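Gripper Cell Restart Checklist, Pralar Bench – after the October drop fault
Checked by Wenjie Qian
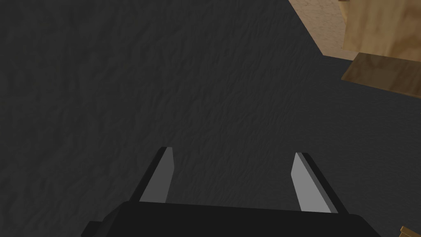 Who is allowed to clear a grip fault and restart?
Only the person who has read the fault log and walked the bench. A shift lead's say-so over the phone does not count.

1. Fault code read and written down before reset
Done, late. Code 554 was cleared twice before anyone wrote it down. Eltora's manual calls it "grip lost, minor." A block landing outside the work area is not minor to me.

2. Fingers open fully on command
Pass. Both pads face the gap, which is empty. That says nothing about closing force, so see item 3.

3. Closing force measured at the pads
FAIL. The sheet says 70 N. The gauge read lower on every pull. I was told the gauge is old. Maybe so – then get a new one and do it again.

4. Simulated run matches the real bench
Not accepted. The Cuesta model has the dark wrinkled ground and the wooden pieces, fine. Show me that its friction value came from a measurement. The vendor says 3000 clean picks in simulation. The drop was on the real arm.

5. Wooden pieces kept clear of the gripper's path
Open. I want a marked limit on the bench, not "well off to the side."

6. Emergency stop tested from both positions
Pass at 2 p.m. Rear button is stiff. Replace it.

7. Speed limit set after restart
Set to slow. Please leave it there this time.

Result: no restart. Items 3, 4 and 5 go back to Zarumbridge for written answers – a call won't do. Recheck all items after any change to the pads.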